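Drostodari 技术论坛 › 数据采集与标注 › 规范讨论

主题:关于台面整理类任务示范采集中起始状态与剔除标准的征求意见

发帖人:Oser_采集管理组
发布于 2025年8月1日,星期五

各位同事、各合作站点:

Oser 项目台面整理类任务的第一阶段采集已经结束,共收到有效示范849条,由 Tully 与 Mollex 两个站点分别提交。在进入第二阶段之前,管理组拟对现行《示范采集操作规程》作若干修订,现将草案要点公布如下,请各站点及标注人员提出意见。

一、起始状态。每条示范开始前,物品应由布置人员摆放,操作员不得参与布置。同一布置方案连续使用不得超过3次,之后必须更换物品位置或朝向。

二、夹爪状态。录制开始时夹爪应处于张开状态,指间不得夹持任何物品。

三、视野要求。目标物品在录制开始时应完整出现在腕部相机视野内。不满足该条件的示范,拟一律剔除。

四、失败示范。抓取滑脱、碰倒其他物品或中途放弃的示范,拟不再计入有效数量,但原始文件予以保留。

五、语言指令。每条示范须附一句书面指令,由标注人员在录制完成后填写,不得由操作员口头转述。

第二阶段的目标为2,000条。意见收集截止后,管理组将统一答复并发布正式版本。

——————

回复 1楼
用户:rosario.russo

管理组好。Tully 站点对第一、第二、第五条没有异议,对第三条持保留意见。

腕部相机视野本身较窄,操作员在真实台面上工作时,目标物品有一部分在画面之外属于常见情况。如果要求起始时必须完整可见,布置人员势必会把物品集中摆到画面中央,采集到的数据将只覆盖很小一块区域。模型学到的也就是在这一小块区域里完成抓取。

我建议将第三条改为“目标物品至少有一部分可见”,并在元数据中增加一项可见程度的记录。

——————

回复 2楼
用户:N_Moriarty

不同意楼上的建议。

“至少有一部分可见”在执行中没有办法统一。标注组在第一阶段复核时,对同一批片段给出的判断差别很大:有人认为露出瓶底即可,有人要求能够辨认出物品类别。规程里写进一条没有办法统一执行的标准,后果由复核人员承担。

第三条可以严格,但应当明确。管理组的原稿至少做到了这一点。

——————

回复 3楼
用户:rosario.russo

回复 N_Moriarty:

判断不一致的问题可以通过分级解决,不必以牺牲覆盖范围为代价。例如分为三级:完整可见、部分可见且可辨认类别、部分可见但不可辨认。第三级剔除,前两级保留。复核人员只需在两处边界上作出判断。

另请注意,第一阶段的数据如果按草案第三条追溯处理,Tully 站点提交的部分会损失相当多。请管理组说明该条是否具有追溯效力。

——————

回复 4楼
用户:Oser_采集管理组

答复楼上关于追溯效力的提问:修订后的规程自第二阶段起执行,第一阶段数据不作追溯剔除,但会补充标签,以便训练时按需筛选。

分级方案已记录,请其他站点继续发表意见。

——————

回复 5楼
用户:Edileuza Marinho

Mollex 站点意见如下。

关于第一条:同一布置方案限用3次,我站认为偏严。每次更换布置都需要操作员退出工位、布置人员进入、重新确认,单条示范的平均用时会明显增加。若目标为2,000条,现有排班难以支撑。建议放宽,或者允许在同一布置内仅更换目标物品。

关于第四条:我站反对将失败示范排除在有效数量之外。操作员碰倒物品之后把它扶正再继续完成任务,这类片段对学习恢复动作很有价值。如果不计入数量,站点就没有动力保留,操作员会倾向于一出差错就停止录制、重新开始。长此以往,数据集中将只有顺利完成的过程。

——————

回复 6楼
用户:N_Moriarty

关于第四条,我支持 Mollex 站点的意见,但需要区分两种情况:一是出现差错后完成了任务,二是出现差错后放弃。前者应计入有效数量并标注“含恢复动作”,后者单独归档。两者混在一起,训练人员无法使用。

关于第一条,我不支持放宽。第一阶段中有一组接近200条的示范,物品位置基本没有变化,只是操作员换了人。从训练角度看,这一组所提供的信息与其中的少数几条相差无几。

——————

回复 7楼
用户:Edileuza Marinho

回复 N_Moriarty:

您提到的那一组是在规程首版发布之前采集的,当时并没有关于布置更换的规定。以此作为不放宽的依据,我站认为不够公允。

“含恢复动作”的标签我站同意采用。

——————

回复 8楼
用户:domingo_ledesma

我从训练一侧补充几点。

第一,起始布置的多样性确实比总量更重要。若在两者之间取舍,我们宁可少收一些示范,也希望每个布置方案只用一到两次。

第二,只更换目标物品、不移动其他物品的做法可以接受,并且有其用处。同一个台面、同一组物品,指令不同,动作随之不同,模型才会去读指令。如果每种布置永远只对应一个目标,模型完全可以不看文字,只凭画面决定抓什么。建议管理组将这种情况单独列为一类,不受3次上限约束,但须保证各目标的次数大体均衡。

第三,物品之间应当允许相互靠近甚至接触。第一阶段多数布置里物品间距过大,实际台面很少如此。

——————

回复 9楼
用户:Oser_采集管理组

感谢楼上意见。第二点与 Mollex 站点的建议可以合并,拟写入修订稿。

关于视野和物品间距,为便于各方在同一材料上讨论,现附一幅腕部相机画面。白色瓶子与橙色圆柱形物品均横放于台面右侧,彼此紧邻或接触,两者都有一部分在画面之外;蓝色半透明药盒仅露出上部,格盖上可见“Mon.”字样。夹爪张开,指间无物,符合草案第二条。请各站点分别就三件物品作为目标时应否保留给出判断。
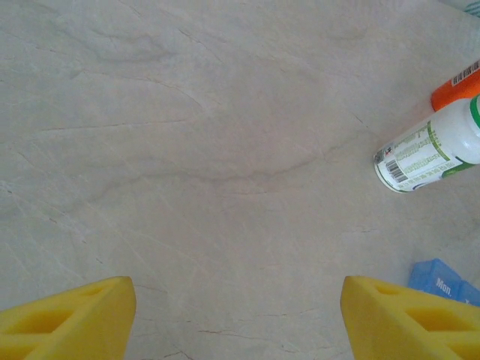

Fionnuala Mac Giolla:我的判断是三件都应保留,但理由各不相同,而现行草案没有给这些理由留出位置。画面边界造成的不完整,与夹爪或其他物品遮挡造成的不完整,在训练中是两个问题。前者随着手臂移动可能很快消失,后者取决于接近的方向。分级表如果只记录可见多少,不记录因何不可见,用处有限。

——————

回复 11楼
用户:N_Moriarty

按照草案第三条的字面含义,三件都应剔除。我在前面主张标准从严,现在看来从严的代价比我估计的大,这一点我愿意修正。

但我仍然坚持需要一个明确的下限。橙色的那一件,我只能写“橙色圆柱形物品”,写不出它是什么容器。如果操作员当时的任务名称是某种具体物品,而标注人员仅凭起始画面无法确认,书面指令应该怎么写?第五条规定指令由标注人员事后填写,这里就会出现空缺。

——————

回复 12楼
用户:rosario.russo

这正是第五条需要补充的地方。建议为每个布置方案配一份物品清单,由布置人员填写,随文件一并提交。标注人员依据清单填写物品名称,依据画面确认位置。两者不一致时退回站点。

同时赞成把不可见的原因列为单独字段,取值为“画面边界”“夹爪遮挡”“物品遮挡”,可多选。

——————

回复 13楼
用户:Edileuza Marinho

物品清单会增加布置人员的工作量,但比重录要省时间,我站可以接受。希望管理组提供统一的名称表,避免同一物品在两个站点叫法不同。

另有一点请管理组考虑:带有文字的包装,标签上的字往往太小,画面里认不清。名称表应以外形和颜色为主,不要以包装文字为主。

——————

回复 14楼
用户:domingo_ledesma

对名称表以外形和颜色为主的提法,我有不同看法。使用者下达指令时多半会说“药盒”,不会说“蓝色半透明的盒子”。建议每件物品同时登记通用名称和外形描述,指令填写时两种说法都要用到,比例由标注组掌握。

——————

回复 15楼
用户:Oser_采集管理组

现将截至目前的处理意见汇总如下,未列事项维持原草案。

第一条:3次上限保留。布置不变、仅更换目标物品的,另行归类,各目标次数应大体均衡。

第三条:改为三级可见程度,并增加不可见原因字段。目标物品部分可见且可辨认类别的,予以保留。不可辨认类别但物品清单能够确认的,是否保留,尚未形成一致意见。

第四条:出现差错后完成任务的示范计入有效数量,标注“含恢复动作”;放弃的示范单独归档。

第五条:增加随附物品清单,登记通用名称与外形描述。名称表由管理组起草,发两站点核对。

第三条的未决部分请 N_Moriarty 与 Fionnuala Mac Giolla 各提交一份书面意见。

——————

回复 16楼
用户:N_Moriarty

收到。我的意见仍倾向于剔除,书面材料随后提交。

——————

回复 17楼
用户:rosario.russo

请管理组在名称表中一并注明横放、竖放是否分开登记。Tully 站点目前是分开的,Mollex 站点的做法请 Edileuza Marinho 确认。

——————

回复 18楼
用户:Edileuza Marinho

Mollex 站点未分开登记,朝向写在备注栏里。如需统一,请给出字段格式,我站从第二阶段第一批开始执行。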